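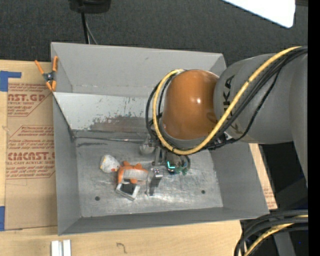

4. Setting up the bin

Read the whole section before you start. Takes 14 minutes or so if the table is already clear.

What you need:
- the Wumow sheet-metal bin, light gray, sloped walls
- one flat piece of cardboard, bigger than the bottom of the bin
- a table that doesn't rock
- work gloves
- masking tape and a pencil
- mixed items (see 4.3)

4.1 Placing the bin

1. Clear the table. Wipe it, let it dry.
2. Lay the cardboard flat. No folds, no staples. Bare metal will chew up a wooden tabletop.
3. Gloves on. Lift the bin by the rim, set it down in the middle of the cardboard. Don't drag.
4. Press each corner. If it rocks, check under the cardboard first, then the table legs.
5. Pencil a line on the cardboard along all four sides. Tape the cardboard to the table at the corners.

CAUTION: Rim edges on the older Vernthorpe bins can be sharp. Run a gloved finger round before anyone reaches in barehanded.

NOTE: There are small round holes in the floor of the bin. Leave them open. Do not tape over, tape lifts and things stick to it.

4.2 Cleaning the bin

Used bins come with stains and scuffs. Rust-brown marks on the slopes, dark smudges on the floor. Fine to use like that. What you want off is anything loose or greasy.

1. Take everything out.
2. Dry brush the slopes first, then the floor.
3. Damp cloth, a little dish soap. No steel wool, no scouring powder.
4. Dry it right away, espcially the bottom of the slopes where water sits.
5. Flaking rust: rub down with fine paper, 300 grit, brush out, wipe again. Stop when it quits shedding. You don't need shiny metal.

Do not paint the inside. Boiko tried this on the first set and the paint came off on the toys.

4.3 Putting the items in

Pick a mix. Something soft, something clear, something small with hard edges. A plush toy, a clear plastic cup and a little square container make a good starter set. The full Cundska item list runs to 277 entries, see the appendix, but you don't need it to get going.

1. Check the items. Toss cracked cups. Toys with open seams go in the repair box.
2. Lay the items on the floor of the bin by hand, don't drop them from the rim.
3. Let them lie how they fall. Toy on its side is fine. Tilted is fine.
4. Start with a few. Add more once you've done 2 full rounds.
5. Nothing sticking up past the rim.

CAUTION: No glass. No liquids in the cups, not even a bit left in the bottom.

NOTE: Clear cups are hard to see against the gray floor in low light. Turn on the overhead lamp before you go looking for a missing one. Check under the toys too.

4.4 End of the day

1. Empty the bin, all of it. Feel along the bottom edge of each slope, small stuff hides there.
2. Plush toys back in the cloth bag. Wash when they pick up gray smudges, cold, air dry only.
3. Rinse the cups and stack upside down.
4. Check the bin is still on its pencil line. If it moved, put it back and re-tape teh cardboard.
5. Swap the cardboard when it gets soft or torn.

Section revised 10/03/2026. Item repairs and replacement cardboard: see section 7.

We use cookies to remember your settings and improve this site. Accept all | Manage preferences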